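What Happens to the Crusts? A Term of Looking at Bread Waste

Project report by Ruby-Lee Pearce
March 4, 2024

I should say at the start that I did not plan to do my project on bread. My first idea was school uniforms, and the one after that was buses, and both of those got turned down for being too big. Then I did a Saturday job at a bakery and café called Mestitz and on my very first shift I was handed two bin bags of rolls and told to take them out the back. They were fine! I ate one on the way. So that was my subject sorted.

My question was: how much bread gets thrown away in one small part of a town, who throws it, and what would make them throw away less? I know that's three questions really. Mrs Xaba (Zanele Xaba, my project tutor) pointed this out more than once, and in the end she let me keep all three as long as I kept each one small.

What I did

I picked three places. Mestitz, where I work. The canteen at our college. And homes, meaning ten households who agreed to keep a bread diary for a fortnight in November. I'd asked a lot more people than that but a bread diary is not an easy thing to sell to somebody. You had to write down every time bread went in the bin, what kind it was and why, and weigh it if you had kitchen scales. My aunt filled hers in beautifully with little drawings. One family gave me theirs back with jam on it and the second week missing, so I have only used their first week.

At Mestitz I weighed whatever was left at closing on each of my shifts, with the owner's permission. At the canteen Wilfredo Ignacio, who runs the kitchen, let me stand by the tray rack after lunch with a bucket and a set of scales. I got some funny looks. By the second day people had started bringing me their crusts on purpose, which probably wrecked my results a bit, and I've tried to be fair about that further on.

What I found in the homes

The home diaries came to 2561 grams in total. I was expecting more, to be truthful. That's a few loaves' worth between all of them, and most of it was ends. People just do not like the end of the loaf. The second biggest reason was mould, and nearly all the mouldy bread had been kept in its plastic bag on top of the fridge or next to the kettle, where it's warm. Hardly anybody froze bread, though when I asked afterwards they all said they knew you could. Marwan Yammine, who lives upstairs from us and did a diary for me, told me he'd always thought frozen bread went soggy, so I made him some toast from frozen and he has come round to it.

I do wonder if keeping a diary made people behave better than usual. My aunt admitted she'd eaten some very dry toast so that she wouldn't have to write it down.

What I found in the canteen

Over my week in the canteen I weighed 114 pieces of bread and roll that came back on trays. A lot of these had one bite out of them. When I asked people why, the answer I kept getting was that the roll came with the soup whether you wanted it or not. Mr Ignacio said it had been that way since before he started. We tried one day with the rolls in a basket at the end of the counter so you had to reach for one yourself, and the bucket was much lighter that day. It was only the one day, and it was a pasta day, so I can't claim very much from it. I'd love somebody in the year below to try it properly for a whole half term.

What I found at the bakery

This was the part I thought would be easy and it was the hardest. The amount left over jumped about so much. On a wet Saturday there was more than 2000 grams of white rolls alone and on a bright one there'd be three sad baguettes and a bun. The owner bakes in the small hours, before she knows what the weather's going to do, and she says an empty shelf at three o'clock loses her more customers than a full bin costs her. I hadn't thought of it like that. I'd gone in quite cross about the bin bags and I came out a lot less cross.

She does sell day-old loaves at half price, in a crate by the door, but the crate is behind the door when it's open, so you only see it on your way out. I asked if I could move it to the other side. It went better there, I think, although I only had three shifts left to watch it.

How I showed it

We all had to put our work on show in the big technology room at the end of term, alongside the other projects, and I wanted something people would stop for. Ariel Macaraeg on the next table had much nicer graphs than me (hers was on river levels) so I went for a real loaf, sliced, with a flag stuck in each slice saying where it would end up.
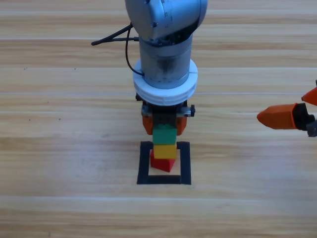

The flags were a mistake in one way, as the loaf went stale by lunchtime and had to be thrown out, so I had to add it to my own total. Mrs Xaba laughed for quite a long time. But people did stop, and a few wrote down my tips for freezing, and one man took three leaflets.

What I'd change

I'd start the diaries earlier and get more households, and I'd give everybody the same cheap scales, as two of mine were guessing by eye. I'd also split up "stale" and "mouldy" from the beginning. I had them in one column for the first few days and had to go back and pester people, who had mostly forgotten.

I'd have liked to ask a big shop as well. I wrote to one and didn't hear back, then wrote again, and then it was the holidays.

My recommendations, such as they are: slice your loaf and freeze half of it on the day you buy it. Keep the rest away from the kettle. Canteens should let people take their own roll. And use the ends for breadcrumbs or for bread pudding. I've put my gran's recipe at the back of the folder, and the only thing I'd add to it is a bit more nutmeg than she says.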